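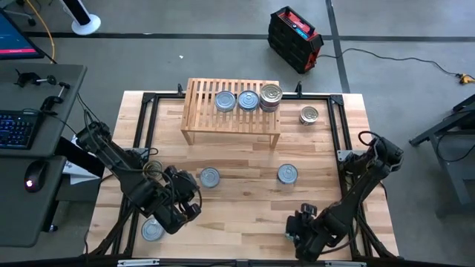
Records and Retention Administrator
Plivetti, Ultotley
Permanent, four days a week

Plivetti has 45 staff and, as of our last count, 208 shared folders. Several of these are called "Misc". One is called "Misc (proper)". We would like to employ somebody to find out what is in them, decide with the rest of us how long it should stay there, and then see that it goes when its time is up.

We are good at keeping things. Every quote, every draft of every quote and a spreadsheet for a summer barbecue at which it rained are all held safely and at some expense. What we have never had is anyone whose job is to say that seven years is long enough. The work has been shared between the IT desk and whoever last complained about the search box, and it has gone about as well as you would expect.

You'll report to Ayuba Issahaku, our head of information systems, who wrote the current retention policy and would be glad to hear that someone has read it.

What you'd be doing

Going through the shared folders department by department and working out who owns what. Some owners left years ago. Some are still here and will tell you they left years ago.

Writing a retention schedule in plain words, with dates people can follow.

Moving live records from Ofori, our old document store, into Ako, the new one. Ako has been "nearly ready" since before the carpets were replaced, but it does now work and the first two departments are using it.

Handling requests from people who want to see the information we hold about them, and keeping a log of when each one came in and when it was answered.

Deleting things, with a signature, on a form. You'll be designing the form.

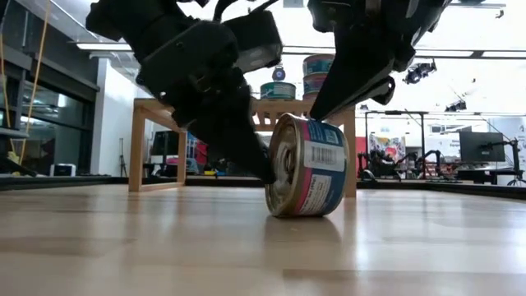

Two grippers, one can.

What we're looking for

You have worked with records somewhere: a council, a hospital, a solicitor's, a school office, another firm like ours. The size of the place doesn't matter much. You know the basics of UK data protection law and can explain them to a sales manager without either of you raising your voice.

You can use a spreadsheet well enough to sort, filter and spot duplicates. Scripting would be handy and we'll pay for a course if you fancy it, but we aren't going to set you a coding test. You don't need a degree. A records management qualification is welcome, and so is having done the work for a while without one.

Patience helps. So does a certain coldness towards files named "final_FINAL_use this".

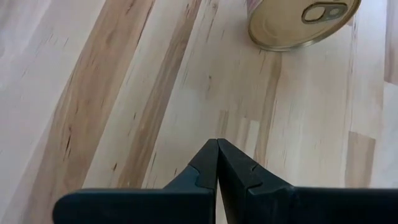
File formats will take up more of your first few months than you might like. Ofori holds a good many documents saved by programs that we no longer own, and part of the job is deciding which of them need converting while we still can. Our rule for anything kept longer than a year is that a stranger should be able to open it without asking us how. The ring pull on a tin is the standard we have in mind: a hole for the finger at one end, a rivet at the other, and no login. At present our archive is closer to the sort of tin you attack with a screwdriver, and the 2 people who know which screwdriver are both planning to retire.

Pay, hours and the rest

Salary depends on experience and we'll give you the band before you apply if you ask for it. Hours are flexible outside ten till three. You'd be expected in the Ultotley office for half the week, and where you spend the other half is up to you so long as there's a decent connection. Pension, sick pay from day one and your birthday off, which the system will insist on calling "Special Leave (Other)".

Parking is poor. The bus stops outside.

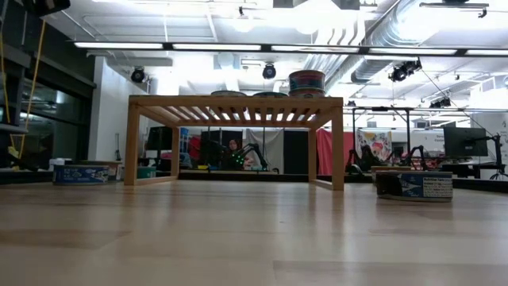

Cans on the slatted rack.

How to apply

Send a CV and one page telling us about something you got rid of at work and how you knew it was safe to. Please send one version only. Applications go to Harvey Charbonneau in the people team, who'll also answer questions about the role, the building or access needs at interview.

We're hoping to interview in March. Unsuccessful applications are deleted after six months, and checking that this has happened will be one of your first jobs.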